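We use cookies to remember your settings and count visits. Accept / Manage

Saturday, bench notes, club arm

Third session on the cup-to-dish task and I still don't trust the score. Retno Sopacua has 198 good out of 205 written on the whiteboard. That total includes the runs where one of us nudged the cup back before the grip closed. I'd strike those. She says the Flisow rules allow a reset. They allow a reset between runs, as I read them.

Swapped the finger pads again. Rallonier pads grip better on paper, but I only gave them 4 tries before the screws worked out, so that proves nothing. Old pads back on.

Nilton Salazar wants to train on wrist view only and drop the overhead. I said fine, show me it can find the dish from there. So much plain white table and gray wall, and not a lot to steer by. 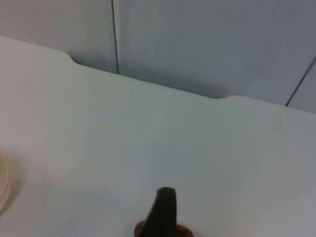
Wrist view, finger at the brown round piece, edge of the cream one far left.

If the cream piece slides any farther left it's gone from view, and I don't believe the policy will go looking for it. Nilton thinks it will. To do: 3 start positions, no nudging, log every miss.

Comments

zalewska_bench: Did you lock exposure? White table fooled ours all May.

Retno S.: For the record, I'm fine with rerunning it. 198 stays up until then.

flolletti: Put tape on the table and be done with it.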